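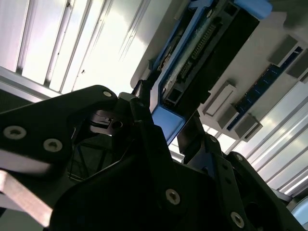 Sidville Street Tree Notes

A small text dataset of notes on street trees in Sidville, typed up from the paper cards kept by the parks office. Each record is one visit to one tree.

Contents

cards.csv holds the notes, 500 records
species.csv lists the common and Latin names used
streets.csv matches old street names to current ones

Fields in cards.csv

tree_id: number on the card, not always on the tree
street: as written, spelling kept
species: common name, lower case
girth_cm: trunk girth at chest height, blank if not taken
note: free text

How it was made

Xiuying Peng and Đức Lò typed the cards. Kinga Major checked every record against the paper and fixed typing errors. Spelling mistakes made by the original writers were left alone. Where a word could not be read, the note has [?] in its place.

Known problems

Girth was measured with 2 different tapes, and one of them was marked in inches. Those values were converted and rounded. Linden and basswood are used for the same trees on some streets. Cards from the Jomo Avenue side are mostly from September, so remarks on leaf color there should not be compared with the rest. No girth above 90 cm was recorded on the older cards, which probably means larger trees were skipped.

Changes in version 2

Added streets.csv
Removed duplicate cards for Flovudier Park
Names of residents taken out of the notes

Contact

Send corrections to Jianhua Cai with the tree_id and the field.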